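Claller Hand Tool, Student Kit – Equipment Page

Robotics Club, Skiltdale Technical College

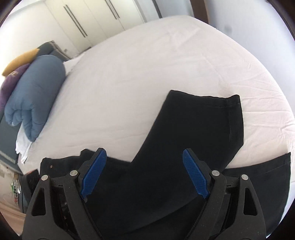 Claller hand tool over a pair of black trousers, fingers open.

Overview

The Claller is a hand-held two-finger gripper used by club members in the garment folding project. It has no arm and no base. The student carries it to the work, opens and closes the fingers by hand, and records the task with the camera mounted behind the jaws. The recordings are used in the spring term, when the same finger geometry is fitted to the club's bench arm.

The club keeps two complete tools. Members may borrow one for home sessions, subject to the loan terms further down this page.

Mechanical

Type: parallel linkage, two jaws, mirrored left and right
Jaw bodies: black plastic plates with triangular cut-outs
Fingers: blue, flat paddle shape, rounded tips, diamond grip texture
Pivots: silver bolts, inner and outer on each jaw
Mass with camera and battery: 540 g
Actuation: trigger, spring return to open
Finger change: two screws per finger, no adjustment needed after refitting

The linkage keeps the pads at a fixed angle to each other over most of the stroke. Play at the pivots is the usual cause of uneven closing. If one finger leads the other by a visible amount, tighten the outer bolts first, then the inner ones, and check that both jaws still swing freely. Do not use thread adhesive on the pivots. It attacks the plastic, and two left jaw plates were lost that way in the first year.

Fingers

Three finger sets are stocked. The blue textured set is standard and should be used for all recordings unless the session sheet says otherwise. The smooth set is for card and paper. The narrow set was made for the cable routing exercise and is too stiff for cloth.

The diamond pattern holds woven fabric well. Knitted fabric can catch in it if the tool is pulled sideways under load, so open the fingers fully before moving away. Clean the pads with a damp cloth and let them dry. Solvents leave the surface slick.

Camera and recording

The camera looks forward over the jaws with a wide lens, and straight edges near the border of the picture will appear curved. This is corrected in software and students should not attempt to correct it by tilting the tool. Both fingers must be visible for the whole recording. The battery lasts 60 minutes from full. A session of 10 folds fits within one charge with margin, provided the camera is switched off between setups.

Files are copied to the club machine by the borrower. The import script, Tinum, rejects any recording in which it cannot find both fingertips at the start. The most frequent cause is a sleeve in front of the lens.

Use with trousers

Trousers are the second garment in the course, after towels. They are started from a flat but untidy layout, legs at different angles, on a bed or a large table. A plain sheet in a contrasting shade is preferred under dark fabric – black trousers on a white sheet give the cleanest outline.

Approach from above with the fingers open. Close on a single layer at the hem where possible. At the waistband the cloth is thicker and the grip has to be taken deeper, past the stitching. Bunched fabric at the crotch is the hardest region and is normally left until both legs are straight.

Move at a steady pace. Recordings made quickly have been of little use on the bench arm, which cannot follow them.

Known issues

Trigger cable stretches during the first weeks of use. Take up the slack at the barrel adjuster.
Dust and lint collect inside the jaw bodies. Brush out monthly.
Jaw plates printed before October have a thinner rib and may crack if the tool is dropped. Replacements are in the parts drawer.

Loans

Loans are for one week. Sign the sheet in the lab before taking a tool and write down which finger set is fitted. The kit comprises the tool, charger, one spare finger set, a hex key and the Bukhari carry case. Return the battery charged. Damage is not billed to members, but it must be reported so that parts can be printed before the next loan.

New members complete the short handling check with Shamim Farooqui before their first loan. Questions on Tinum and on file format go to Noreen Awan.

Spare parts

Finger set, blue textured – in stock
Finger set, smooth – in stock
Finger set, narrow – on request
Jaw plate, left or right – printed to order, allow two days
Pivot bolt with washer – in stock
Trigger cable – out of stock, next order pending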